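Paper records kept in shared rooms are to be checked for dampness once each year, in July, before the heating season schedules are drawn up. The procedure below applies to all reading rooms of the Skorkola Local History Archive, including the annex on Vernard Street. It covers loose sheets, folders and unbound pamphlets. Bound volumes are handled under a separate guide, available at the front desk.

## Before you begin

Reserve the room for 72 hours. Close the windows and set the dehumidifier to its lowest setting. Wash and dry your hands. Gloves are required for photographs only.

You will need:

- clean blotting paper, cut larger than the largest sheet
- a soft brush
- a pencil (no pens are permitted in the room)
- the Tapia record form, one for each folder

Wipe the table with a dry cloth and leave it clear enough for a full folder to be opened flat.
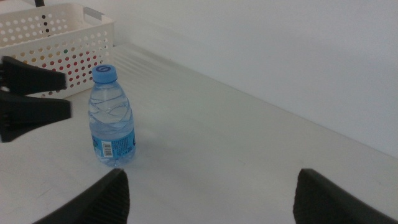 *Prepared by Minttu Peltonen, Collections Care. Reviewed by Rigoberto Carrillo.*

## Checking and airing the sheets

1. Open the folder and note the shelf number on the form.
2. Lift each sheet by two opposite corners. A sheet that sags, feels cool or clings to its neighbor is to be treated as damp.
3. Place damp sheets between two layers of blotting paper. Do not stack more than 10 sheets in one pile.
4. Change the blotting paper after 24 hours and record the time of the change.
5. Brush away surface dust once the sheet is dry, working from the center outward.

Sheets must not be dried with a fan, a hair dryer or direct sunlight. Heat causes older paper to curl, and some inks will fade within a single afternoon.

If you find mold, stop work. Close the folder, place it in a sealed bag and report it to Collections Care the same day. Do not brush mold under any circumstances.

## Returning the folders

Folders may go back to the shelves when every sheet lies flat and feels dry on both sides. Fill no box beyond 80 percent of its depth. Completed forms are filed in the Witico cabinet by shelf number, and a copy stays with the box until the next yearly check.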